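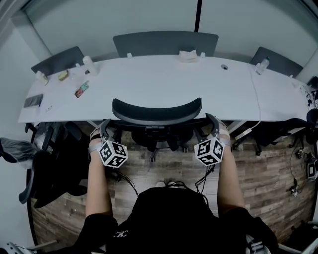
My mother answers every question with "it was normal", and after two evenings I gave up, wrote one reader in August. She wanted to record how the family left Eltum, and she had only a list of dates to show for it.

4 min read

I had the same trouble with my own father, so I will explain how I do it now. You need a telephone that can record, a paper notebook and one old relative with patience. The method is slow, but it gives you pages you can later read to your children.

Before the first talk

Ask for permission, and say clearly what you will do with the recording. My father agreed only when I promised that his brother in Nisbet would not hear the part about the house. I kept this promise, and that part is saved separately.

Write down what you already know on one page. Leave a wide margin on the right side, as you will correct many things. On my page I had the family coming from Gitureo in 1891. My aunt had told me this all my life, but the year belonged to the other grandmother, and the town was only where they changed trains.

Ask about small things

Do not begin with "How was it to leave?" It is too big, and people give to it the answer they have given to everybody. Begin with a room or a meal. These questions worked well for me:

- Where did you sleep, and who slept next to you?
- What was on the stove in the morning?
- Which road did you take to school, and who was afraid of the dog?
- What did your mother pack, and what did she leave behind?

The last one I ask late, on the second or third visit. When I asked it too early my father went to the kitchen and washed cups.

If there is silence, wait. I count slowly to ten in my head. Often the best sentence comes after this silence - and if it does not come, go to an easier question.

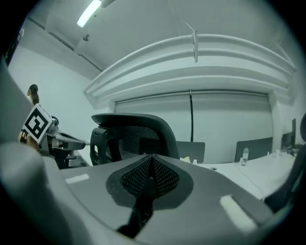 How long should one talk be?
Forty minutes is enough for most old people, and you can stop sooner if the voice becomes weak.

Writing it out

Type the recording in the same week, while you still remember the gestures. Put in brackets what the microphone could not catch, for example (shows with his hand how high the water was). Keep the words of the old language as they were said and put the translation after them. My father calls the yard behind the house "dallira", with a small letter. For months I searched for Dallira on the map, thinking that it was a village.

Do not repair the contradictions. If the boat left at night in one talk and at noon in another, keep both and write the date of each talk beside it. You can ask a cousin later. Mine remembered a third time of day.

Make two copies, one of them in another house. Print the typed pages also, in big letters, and bring them to your relative with a pencil. My father crossed out 4 lines and added a whole page about the neighbour's goat.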